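Lettings Coordinator (full time), Coltberg

Eltelska is a residential letting and property management office in Coltberg. We look after 348 rented homes for private owners, most of them flats in the streets between the station and the river, and a smaller number of family houses in Parton. We are now looking for a lettings coordinator to join our team of seven.

The work is varied. You will answer enquiries from people who search for a home, arrange and carry out viewings, check references and prepare the tenancy agreements. You will also make the inventory when a tenant moves in, and go through it again when the tenant leaves. In June, when many contracts end at the same time, the days can be long, and we give this time back later in the summer.

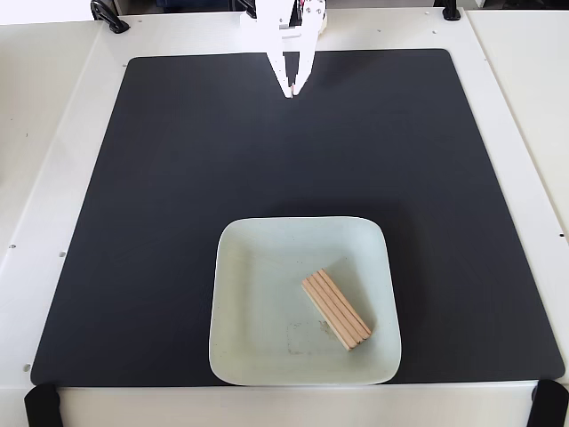 We would like you to have at least one year of experience in lettings, in a housing office or in another job with daily contact with customers. You should write clear letters and e-mails in English. A second language is welcome, as many of our tenants have moved here from abroad. A driving licence is necessary for the visits in Parton, where the bus comes only once per hour. You may use the office car for these visits.

All our tenancies and repair requests are kept in Obi, our office system. You do not need to know it before you start. A colleague will sit with you during the first two weeks and show you how we work.

The position is for 37 hours per week, Monday to Friday, with one Saturday morning each month for viewings. The contract is permanent after a trial period of three months. Please tell us in your letter which salary you expect.

To apply, send a short letter and your CV to the Eltelska office, Coltberg, or leave them at our reception on the ground floor. Write "Lettings Coordinator" on the envelope, please. We do not need copies of certificates at this stage. First interviews are held in our office and take less than one hour. Every applicant will receive a reply.

Published: August 20, 2025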